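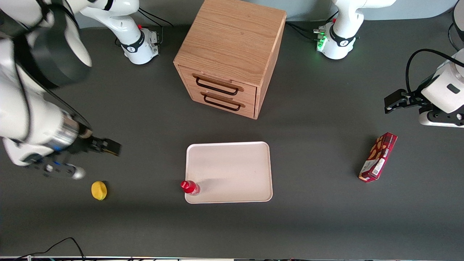
Teaching a drawer task by hand or by remote: which first?

Community Help > Robotics > Teaching and demonstration > Two-arm setups

Print this page | E-mail this thread

Posted by Niken

I look after a two-arm bench at a small training centre in Brernport. The job we want to teach is putting things away: open the top drawer of a little oak cabinet, pick up one item, set it inside, close the drawer. The items are a small red bottle on a white tray, a dark red snack box and a small yellow thing that the students call the lemon. The cabinet sits toward the back of the table with its drawers facing the front left, so the right arm does the drawer and the left arm mostly waits on its side.

So far I have taught it by hand, with the arm in its free mode, pushing the wrist through the whole job. It plays back, but the drawer part goes badly. The fingers come at the bar handle from slightly too high and catch on the wood of the recess. Moving the bottle works most of the time if I put it back in the same spot.

We also have a pair of hand controllers that nobody has set up. Is it worth changing over to remote control, or should I get better at doing it by hand? I would also like to know how many recordings people make before they expect anything useful. I have 19.

3 comments

Frøydis Vik

I would do the drawer by hand and everything else by remote.

When you guide the arm yourself you feel the handle through the wrist. You know when the fingers are behind the bar and you know when you are pulling crooked. With the controllers you only have your eyes, and on a dark handle with dark fingers your eyes are not much help from two metres away.

The trouble with hand guiding is your own body. If the arm's cameras are part of what you record, your hands and sleeves end up in every recording and are missing on playback. People stand in a different place each time as well, and the arm gets dragged along odd paths because that is where it was comfortable to hold it.

For the handle, try this order:

Stop the arm in front of the drawer, fingers level with the bar, and save that as its own point.
Move straight in from there, slowly. No dropping down from above.
Close, pull along the line of the drawer and not along the line of the table. Your cabinet is on an angle, so those are different directions.
Open the fingers fully and back straight out before you lift.

Most of my bad drawer recordings were bad at the last step. I lifted too early and the handle came with me.

As for the number, 19 is fine for plain playback, where you need one good one. If you are training a model on them it is thin. Our set for a similar job was 366 and it still had trouble when the box was turned around. Move the objects a little between recordings. If the bottle is always in the same corner of the tray, the arm learns the corner.

Also check that your cables have slack at full reach. The ones at the back of our table pulled tight halfway through a session in June and we lost that day's recordings.

2 people found this helpful

Younes Belhaj

Go remote. I learned on an old Baxter where you grabbed the cuff and moved it, and that was easy to pick up, but once both arms have to move together you need a second person or a third hand. With controllers one person can run both.

Give yourself a few days to get used to them. Turn the motion scaling down for the drawer and back up for the long moves. Throw out everything from the first day.

Niken

Thanks both. I saved the point in front of the handle as Frøydis suggested and the fingers now go in level. The pull was the other half of it, I had been pulling square to the table. I'll set up the controllers next and try the snack box with them, as it lies on a diagonal and I find it awkward to turn the wrist that far by hand.

Does anyone have a scaling value they like for short moves?

Frøydis Vik

I use a quarter of full speed near the handle. Try it and go slower if your hand shakes.

Share (2) | Print this page | E-mail this thread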